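Tarklow sets up simulated twin of its two-armed robot

Sep 28, 2019

Engineers at Tarklow in Pruvthorpe have finished setting up a simulated copy of their two-armed Sestau robot, where changes to the gripper settings are tried first.

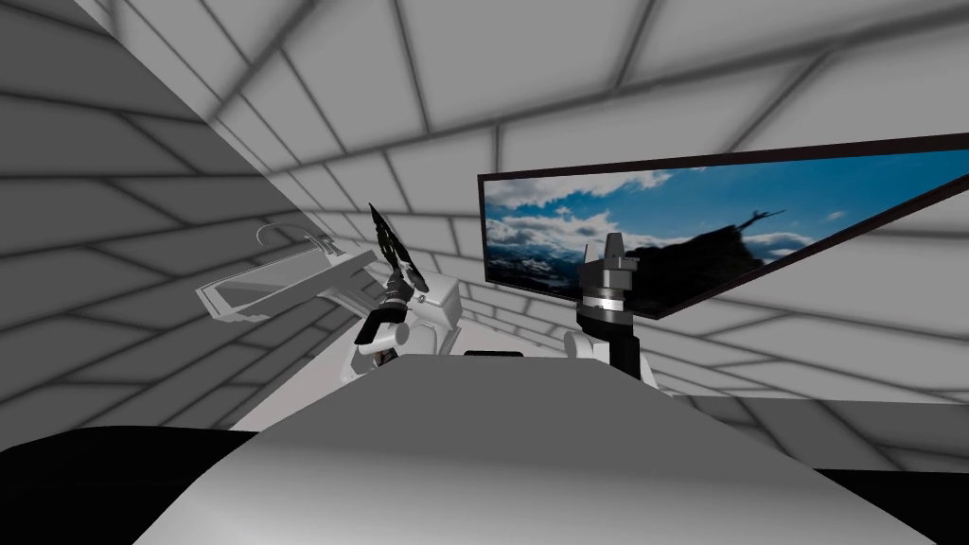
The virtual room has tiled walls and a large screen. Joint limits were copied from the real machine in January, and the model has since run for 3000 hours.
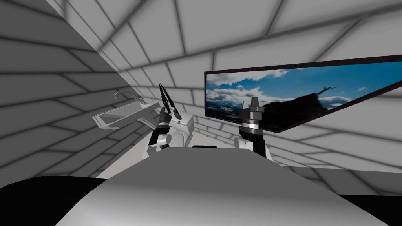
Wrist checks are repeated every 200 hours. A fault in the left arm's software took 125 test runs to trace.

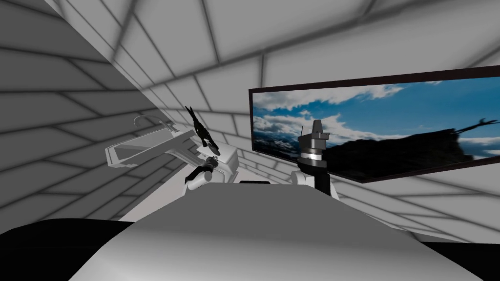
Wattanapong, which supplies the controllers, will fit the corrected version to the real robot next month.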